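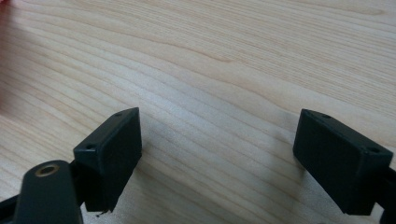

Trirngate extends Odera hardwax finish to pale commercial timber tops

Trirngate has released a revised grade of its Odera penetrating hardwax finish, formulated for pale timber surfaces in cafés, libraries and shared workplaces. The new grade, Odera Pale, ships to trade customers in November and replaces the tinted version previously supplied under the same product code.

Odera Pale is a two-part system consisting of an oil and wax base and a separate hardener. The components are mixed immediately before application. Pot life after mixing is shorter than for the standard grade, and applicators should prepare only the quantity needed for one side of one top.

The principal change is in the base oil. Conventional penetrating oils deepen the colour of light timber on first contact and continue to yellow as they cure. The revised base carries a small quantity of white pigment, which offsets the initial darkening without obscuring the grain. Pigment loading was set low enough that lap marks can be worked out with a dry pad while the surface remains open.

The finish cures to a matt surface. A satin variant was trialled and withdrawn after test panels showed uneven sheen across broad-grained boards, where earlywood absorbed more product than latewood.

"Specifiers kept asking for bare timber and then sending us photographs of coffee rings," said Vasanthi Panicker, technical manager at Trirngate. "The brief was to keep the raw colour and still have something a cleaner could wipe down every night. Most of the development time went into the hardener ratio."

Testing and trial installation

Trirngate prepared 158 test panels over the course of the program. Panels were exposed to water, black coffee, red wine, olive oil and a neutral detergent, then assessed for residual marking, colour shift and loss of sheen. Panels finished with the final formulation were also recoated after abrasion to check that a local repair would blend with the surrounding area.

A trial installation was carried out with joinery manufacturer Punetti, which applied the finish in its own spray booth and by hand pad. Hand application gave the more consistent result and is the only method covered by the published data sheet. Spray application remains under assessment.

Ashley Marsden, production supervisor at Punetti, said the sanding schedule had a greater effect on the outcome than the method of application.

"If you go too fine the oil sits on top and you get a patchy cure," Marsden said. "We stopped a grit earlier than we normally would and the problem went away. You do need to get all the dust out, particularly from the end grain."

Application summary

Sand evenly, finishing with the grit listed in the data sheet for the species concerned. Vacuum and wipe with a dry, lint-free cloth. Mix base and hardener thoroughly. Apply a thin coat along the grain and remove all excess before the surface becomes tacky. Allow to cure overnight in a ventilated area, then apply a second coat if the top will be used for food service. Do not stack or wrap finished tops for 3 days.

Cloths and pads used with the product may self-heat and must be immersed in water or laid flat outdoors to dry before disposal.

Availability

Odera Pale will be distributed by Isosgate through its existing trade counters. Orders placed before noon on Friday are dispatched the following week. Existing stock of the tinted version can be returned unopened for credit. Sample sachets and the technical data sheet are available on request from Isosgate.

Comments

grainfiller
Any word on whether this goes over old Odera standard, or does it have to come back to bare timber?

Isosgate Trade Desk
Bare timber only for the pale grade. The standard grade will already have coloured the surface.

M. Torv
Used the tinted one on a run of ash benchtops and it went noticeably yellow near the windows. Will get a sachet before I commit to a full tin.

benchtop_kel
Would be good to see the grit listed here instead of having to ask for the data sheet.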